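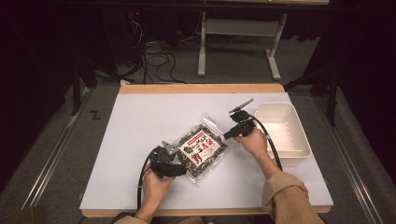 Hand-held grippers and a labeled bag on the work table.

We drove out to the Brellonitz open house in November to look at the lots along Gister Road. Gates opened at 10 a.m. and the sales office handed out a plat map and a price sheet.

The tract is 60 acres, former hayfield, split into 37 lots. Town water is in at the road. Sewer is not, so each buyer puts in a septic system. Lot frontage starts at 140 feet. The lots on the Jendine side are flatter but sit lower, and the ditch there had standing water in it. The upper lots have a stone wall at the back and a longer driveway to pay for.

Pangilinan Land is handling the sales. They allow 2 years from closing to start building. Ask for the perc test results before you put down a deposit. We were told they would be mailed, and ours have not come yet.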